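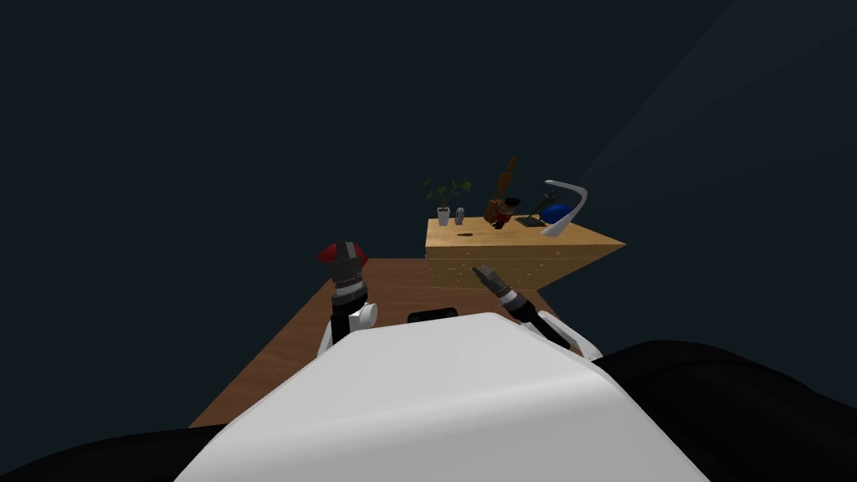
Tip 1: Give both arms a parking spot
Love this one! Before a two-armed helper does any chore, pick a rest position and write it down. Ours at Birkalen is grippers over the tabletop, elbows in. Every run starts there and ends there, and our rule sheet (last updated 05/10/2021) says no new command until both arms are parked.

Tip 2: Test furniture moves in simulation first
Drawers and knobs are where beginners get into trouble, so do your first tries on screen. Emlyn Powell got me started on this and I'm hooked. Run the same move 36 times before you call it ready, and change the start position a little each time.

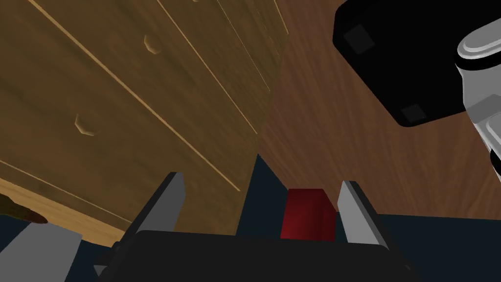

Keep the speed at 20 percent until you have a clean set. Small cubes are great for practice, and a saturated color like red is easy to spot against dark wood or a dark floor.

Tip 3: Open fingers before you travel
Fingers spread, nothing in between, then go.

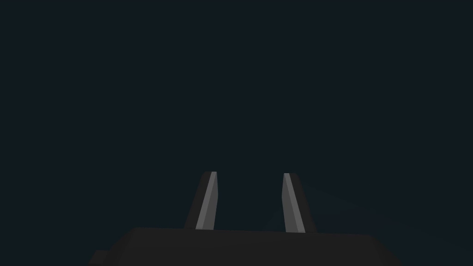
It takes 2 seconds and saves so many bumped edges! If the gripper is holding something, that counts as a carry, and carries get their own line on the sheet.

Tip 4: Leave elbow room on a busy table
Plants, knickknacks, desk stuff: list them all, tallest first.

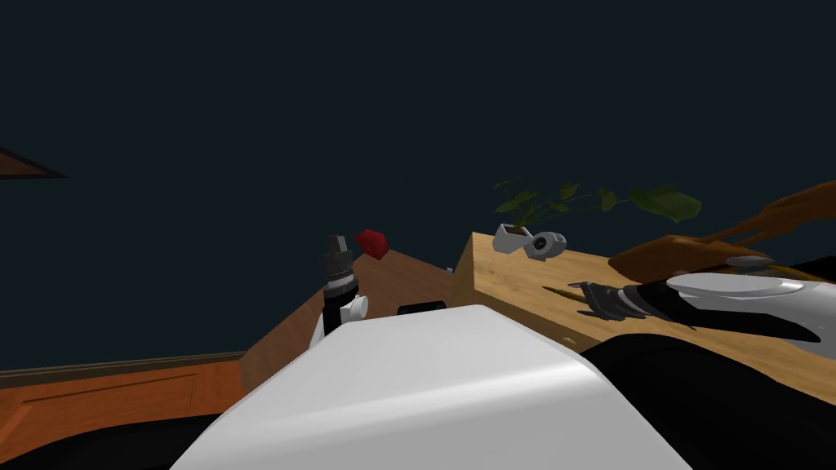
Then plan the path for the whole arm, shoulder to fingertip (the elbow is what knocks over the plant, trust me). Move one arm at a time until you know the layout by heart.

Next up: cleaning grippers, probably in November.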